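Ovolville Visit Report: Hand-Held Grippers at the Gurko Workshop

I spent most of a day in Ovolville in January looking at hand-held grippers, and I'm writing it up for the people in our shop who couldn't come along. We have been going back and forth since last year about what to buy for the small-parts bench. The choice had come down to a pair of hand-held units with cameras on them, or a regular leader arm setup like the one we tried in Grovdale. Gurko makes the first kind and offered to let us use theirs for as long as we wanted.

Getting there

Ovolville is 114 miles from our building, nearly all of it highway. The workshop is on the back side of a row of low buildings behind a tire store, and the sign is easy to miss. Park on the street, because the lot belongs to the tire store. I was there before 9 a.m. and had a badge and a cup of coffee a few minutes later. The coffee was fine. There is no food nearby except a gas station, so pack a lunch.

The front room has a counter and shelves of older models. I asked to skip the slide presentation and go straight to the bench, and they were fine with that.

The bench and the first tasks

The test bench is a plain table with a white board laid over the top. It has been used a lot and has the scuffs to show for it. The tasks are set up on the board with whatever is on hand. The one I spent the most time on uses a small black metal side table as a raised surface with a can on top. You pick up the can, move it to a marked spot, and put it back. It sounds like nothing, but a raised surface with a lip along its back and sides turned out to be a good test. If you come in too low, the fingers hit the lip before they reach the can.

You work sitting down, with one gripper in each hand. Both units have a cable, and the cables matter more than I expected. With the left hand reaching across to the right side, the left cable dragged on the table edge and I could feel it pulling at my wrist. Sliding my chair in closer helped some. I would want overhead cable support on ours, or at least a clip on the chair.

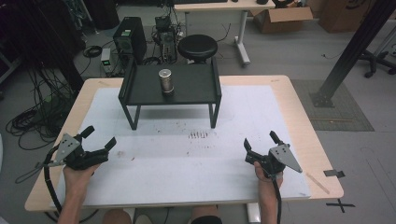 Comparing the two finger sets

Gurko had two finger sets out for me. The first is the standard set. The second is a longer version they call the Siriwan, which is still being worked on. I ran the same can task with both and kept a simple tally on paper.

With the standard fingers I did 39 pickups and dropped the can 3 times. All of the drops came early, before I had a feel for how far the fingers close for a given squeeze. After that I didn't lose one. The grip feels even, and the trigger has enough travel that you can stop partway and hold.

The Siriwan fingers reach farther, and they cleared the lip of the side table without my having to think about it. They also flex more. On the can this made little difference. On a heavier part I brought from our shop, a machined steel block, I could see the tips spread apart under the load. The staff agreed and said they plan to stiffen them. I would not order the long set yet.

Changing from one set to the other takes a hex key and some patience. The screws are small, and I dropped one on the floor. A quick-change mount would be worth paying for if you switch often. We wouldn't switch often.

Weight and comfort

I was more concerned about this than about anything else going in. Our people would use these for a couple of hours at a stretch, and the Grovdale arm had the advantage that it carried its own weight. The Gurko units do not. By late morning my forearms were tired and I was resting my elbows on my knees between runs. After lunch I did better by taking a short break every ten minutes or so.

The handle is a bit large for my hand. There is only one size. I mentioned it, and they wrote it down – I was clearly not the first to bring it up.

Cameras

Each gripper carries its own camera, which looks out past the fingers. A head camera covers the wider view. We had argued about whether we needed both, and after this visit I think we do. From the hand you get a close look at the fingers and whatever is between them, and from the head you get both hands and the layout of the bench. When I turned a gripper to come at something from the side, the hand view swung over to the far side of the room, the desk and the monitors, and the only thing tying it back to the task was the head view.
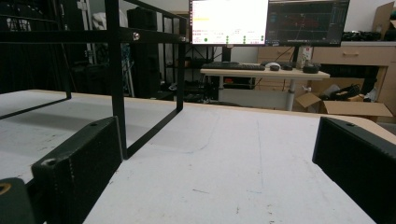 The lens is wide, wider than what we used in Grovdale, and that takes some getting used to when you play a recording back. Straight edges near the border bend a little. Gurko supplies a calibration sheet and a short program for it. I ran the calibration myself on the left unit with no help and it went through on the second try. The first time I had moved the sheet too fast.

Lighting was less of a problem than I feared. They have ordinary room light and no special lamps over the bench, and the recordings I looked at were clear enough to work with. Shiny parts may be a different story. My steel block had a bright spot on it in several clips, so I would want to test our polished parts before we commit.

Controller and software

The software was the weakest part of the day. Starting a recording is simple, but naming and sorting the files afterward is clumsy, and I had to restart the program once after unplugging a gripper while it was running. They said to always stop the session first. That is easy enough to remember in a demo and harder in the middle of a shift.

File sizes are large. Plan on real storage, and on a wired connection to wherever you keep it.

Cost and next steps

The quote I brought back has the pair of units with standard fingers, both hand cameras and the head camera. Spare finger sets are extra, and the support plan is $1000 a year. The Grovdale arm costs more up front and needs a fixed bench, but it is easier on the hands and its software is further along.

My recommendation is to rent one pair of the Gurko units for a month with the standard fingers and try them on our own parts, including the polished ones. I asked about rental and they will do it. We would need to clear the bench by the north door and run a network line to it first. I have the quote and my tally sheet at my desk if anyone wants to look through them.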